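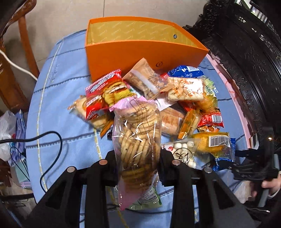

Every tool with moving parts needs a bit of looking after, whether it's a bicycle, a tin opener or the squeaky hinge on your bedroom door. A gripper is no different. It's a kind of mechanical hand, and the sort we're going to talk about has a person on the other end of it, holding it and squeezing it shut. If you look at the black jaws with the long see-through bag of snack sticks between them, you'll find four round metal caps, two on each side. Those are the pivots. A pivot is the place where one part swings round another, exactly like your elbow, and most of what follows is about keeping pivots happy.

Why would anybody pick up a bag of snacks with a mechanical hand when they've got two perfectly good ones of their own? Well, robots have to be taught. One way of teaching them is for a person to use the same sort of hand that the robot will have, and to do the job again and again while a camera on the gripper records it. Afterwards a computer studies all those recordings and works out how the jaws ought to move. So the gripper gets used hard. It might open and close 200 times before lunch, and if it's loose or sticky the recordings will be full of loose, sticky movements, and the poor robot will learn those too!

At the Grolleo workshop the person who looks after the grippers is Signe Rønning. She keeps her things in an old biscuit tin: a small screwdriver, a soft brush, some cotton cloths, a tiny bottle of oil and a toothbrush (a retired one, and please don't borrow yours from the bathroom without asking). We spent a morning with her and wrote down what she does.

Starting with the screws

First of all she switches everything off. Then she puts the gripper down on a folded towel and gives each jaw a gentle wiggle, up and down and side to side. A jaw should swing open and shut, and that's all it should do. If it wobbles in any other direction, a screw has come a little bit loose, which is what screws like to do when they're shaken about all day.

You might think the answer is to tighten it as hard as you can. Signe did think that, when she was new, and she spent a whole afternoon wondering why her gripper had gone so slow. A screw that is too tight pinches the parts together so that they rub. She turns the screwdriver a tiny amount, tries the jaw, and turns it a tiny amount more. When both jaws swing smoothly and come together in the middle, she stops.

If one jaw gets to the middle before the other, she has to go back and find out why. Quite often there's a crumb in it. Crumbs get everywhere, as anyone who has eaten toast in bed will tell you, and a crumb inside a joint feels much bigger than it is. Out comes the toothbrush.

Oil comes last, and there's hardly any of it – one drop on each pivot, then a wipe with a cloth. Too much oil catches dust, and dust and oil together make a sort of grey porridge that is horrible to clean off.

Fingers that don't slip 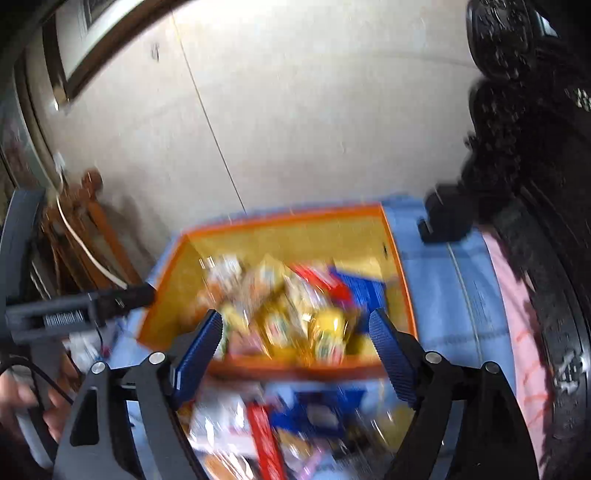
Choosing what the fingertips are made of is a bigger job than it sounds. Think about trying to pick up a wet bar of soap, and then think about picking up a tennis ball. The soap shoots off and the ball stays put, and a lot of that is down to something called friction, the rubbing force that stops two things sliding past each other. Snack packets are nearer to the soap. They're shiny, like the ones heaped up in the orange-rimmed tray, and they crumple as soon as you squeeze. That's where the blue pads at the ends of the black jaws come in. They've got ridges on them, a bit like the tread on the bottom of your wellies, and the ridges help them hold on.

Ridges wear down, though, and they fill up with all sorts. Arvid Strand, who shares the bench with Signe, cleans the pads with a damp cloth and then leaves them alone until they're properly dry. He's very strict about the drying. After that he holds each pad up to the window and looks along it sideways. Good ridges make a row of little hills. If the hills have gone flat in the middle, the pad has had a long life and it's time to fit a new one.

Pads are always changed as a pair at Grolleo, even when only one looks worn. A new pad is grippier than an old one, and with one of each the packet tends to twist round as it's lifted. You can feel the same thing if you put a woolly glove on one hand and nothing on the other, and then try to lift a cereal box between your two palms. Do try it, it's very odd.

Where do the cables go?

If you've ever vacuumed a stair carpet you'll know what a nuisance a trailing cable can be. It catches on corners. It gets trodden on. It tugs at you just as you're reaching for the last bit of fluff. A gripper with a cable on it behaves in the same way, so part of setting up is deciding where the cable will run.

Signe leaves a big, lazy loop of it close to the gripper, so the hand can turn over and stretch forward without pulling anything tight. Then she moves her arm to the furthest place she'll need to reach, and to the nearest, and checks that the loop doesn't drop into the things she wants to pick up. Sharp bends are bad news. There are thin wires inside a cable, finer than you'd expect, and if you fold them over in the same place day after day they can snap while the outside still looks perfectly all right. That kind of fault is a real pig to find. Arvid once hunted for one for 2 days, and he'd already blamed the plug, the computer and the weather.

The camera has a wipe as well, always with a clean cloth that's never been near the oil. One greasy thumbprint on the lens and everything it records looks like a foggy morning.

Then comes the trying out

When it's all back together, the gripper gets a little test. Signe picks up something soft, something stiff and something long, and puts each one down again slowly. She's listening as much as looking. A healthy joint is nearly silent, and a click or a scrape means the toothbrush is coming back out. If all goes well she writes the date in her notebook, and a line about anything she changed. The page she showed us said "Mar 12, 2021. New pads, both. Left jaw a bit stiff, one drop of oil, better."

Something to do at home

You can make a gripper of your own from two lolly sticks, a small folded bit of card and an elastic band. Put the card between the sticks near one end and wind the band round the sticks and the card together, so that the other ends spring apart a little. Pinch them and they close. Try lifting a sweet wrapper with the plain wooden ends, then wrap a rubber band round each tip and try again. After that you could try a pencil, or a grape, or a sock.

Keep it in a tin if you've got one, and shake the crumbs out first.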